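Chapter 9
Cloth, Creases and Gravity: Why Fabric Hangs the Way It Does

When I was a student I worked Saturdays in a dry cleaner's on Abdel Rahman Street, and I was terrible at it. I could press a shirt well enough, but my folding drove the owner, Mr. Baysal, up the wall. He would pick up a pair of pants I had just hung, look at them for a second, and hang them again two inches to the left. Then they stayed put. It took me years (and most of a physics degree) to work out what he was doing, and in a way this whole chapter is about those two inches.

So far in this book we have mostly dealt with things that keep their shape. Beams, bricks, a ladder leaning on a wall – you push on them and they push back, and we got a long way by pretending they don't bend at all. Cloth won't let us pretend. Pull on a strip of cotton and it resists you pretty hard. Push on the two ends and it just buckles, with hardly any fight. Engineers call a material like this flexible in bending and stiff in tension, and almost everything in the next four sections comes out of that one lopsided fact.

Try it before you read on. Take a dish towel and hold it by one corner. Now hold it by two. With one corner you get a messy cone of folds, different every time you do it. With two corners you get a nice smooth sag along the top edge, and if you move your hands closer together the sag gets deeper. You will meet that curve again in Section 9.2, where we compare it with a hanging chain, and I promise the math is friendlier than it looks! 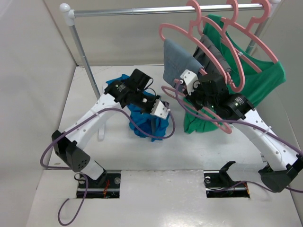
Page last changed: 14 June 2023

Folding something over a bar is the simplest case of all, so we start there. Think of a pair of pants over the crossbar of a hanger. There is a weight of cloth on the left of the bar and a weight of cloth on the right, and between them there is friction where the fabric bends over the top. If the two sides weigh the same, friction has nothing to do. If one side is heavier, friction has to make up the difference, and it can only make up so much. Past that point the whole thing slides off, usually in the middle of the night, and you find it on the closet floor in the morning.

How much difference can friction handle? More than most of my students guess. The cloth wraps halfway around the bar, and the grip grows quickly with the amount of wrap. It's the same reason a sailor can hold a boat with a few turns of rope around a post. We'll work out the ratio in Section 9.3 for a smooth plastic bar and then for a rough one, and you can check your answer with a scarf and a kitchen scale.

Then there is the way the hanging part falls. Some fabric drops in a flat panel and some of it gathers into long vertical folds, and the difference depends on how stiff the cloth is, how heavy it is, and how it was laid over the bar in the first place. Textile people measure this with a drape test, where a round piece of cloth is laid over a smaller round stand and you look at the shadow it makes from above. Stiff cloth gives a big shadow, almost a full circle. Silk gives you something more like a flower. My colleague Ritu Saxena has kindly let me use her classroom version of the test as Activity 9B (all you need is a jar, a lamp and some old shirts).

A word on the problems. The first set can be done with a pencil and nothing else. The second set wants real cloth, and wool and denim will give you very different numbers, so write down what you used. If you get stuck on Problem 7, go back to the friction section in Chapter 2 before you go looking for help – it's the same idea with a curved surface.

9.1 Balanced and Unbalanced Loads on a Bar

Let's begin with a strip of cloth 60 centimeters long, the same width and thickness all the way down, laid over a thin bar so that half of it hangs on each side. Slide it one centimeter to the left. The left side is now 31 centimeters and the right side is 29, and we want to know whether it moves.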